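**Vasthorpe tableware range goes on sale in November**

Amstead will begin selling its Vasthorpe tableware in November. The range pairs scalloped dinner plates, patterned in blue on white, with small dishes in plain and patterned colors, including a red plate with a white geometric design.

The first production run is 1,000 place settings. Pieces will be sold singly and in boxed sets of 6.

"People asked us for small plates they could mix with the big ones," said Brodie Nepia, who manages the range. "We kept the large plates to one pattern and let the small ones vary."
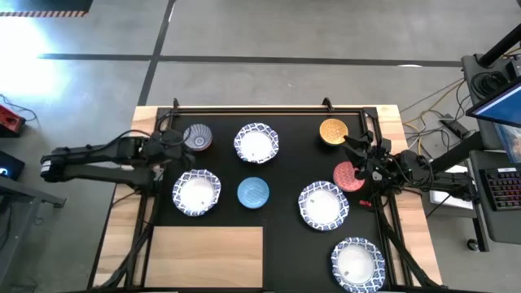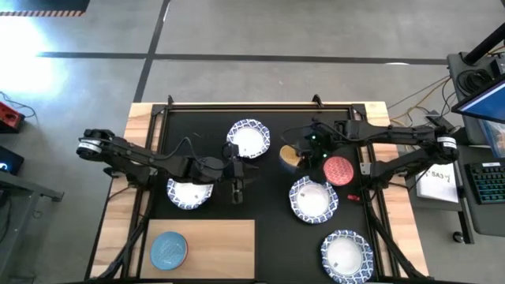
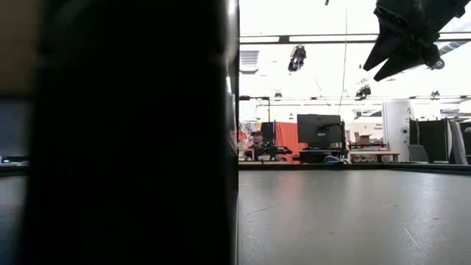
*Vasthorpe plates on the black mat (first and second photos) and a gray tabletop in the same place (third).*

The range will be stocked in 81 stores and at Amstead's own shop in Vemside. Chipped pieces can be replaced one at a time for 2 years after purchase.

Press contact: Milovan Radonjić, Amstead press office, Vemside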